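Help wanted at the Forsberg bakery counter, mornings

Posted 2018-03-14

So I'm looking for a morning person. I run the little bakery on Forsberg Street in Unerholm (the one with the green awning, next to the shoe repair), and my longtime counter helper is moving to Wirkitz to be near her grandkids. I'm happy for her and a bit panicked for me!

The job is five mornings a week, 5:30 to 11. You'd open up the register, fill the bread shelves, slice and bag, make coffee, and talk to people. There's a lot of talking. Our regulars like to tell you how their knees are doing, and if you can listen to that while tying a box of cinnamon buns you'll do great.

You don't need to know how to bake. I do the dough with one other baker, and we start at 3, so by the time you come in the first rye is already out. If you want to learn, I'll teach you – I love teaching it – but plenty of good people have worked here and never touched a rolling pin.
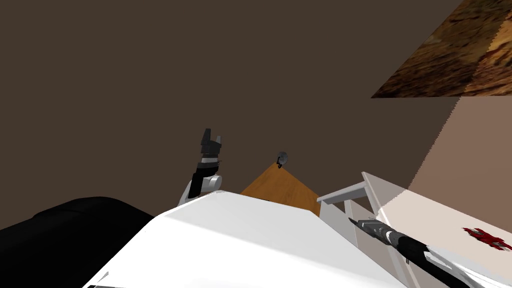 Pay is $148 for each week of training, on top of the regular hourly rate, and training lasts 2 weeks. After that it's the hourly rate plus tips, which we split evenly at closing. You get a free loaf every day you work and half off anything else. We close for a week in late December once the holiday orders are done, and yes, you get paid for it.

A few things I do need. You should be able to lift a full flour bag with a second pair of hands, be okay standing for most of a shift, and be nice on the phone. Some Saturdays are part of the deal, and we take turns. If you're coming in from Morkorer, the first bus gets here too late for opening, so you'd want a car or a ride (or a bike, if you're tougher than me).

No résumé needed. Write me a few lines about yourself and where you've worked, and drop it off at the counter any day before noon. I'm usually in the back covered in flour, so just holler. Tell me your favorite bread too, I always like to know.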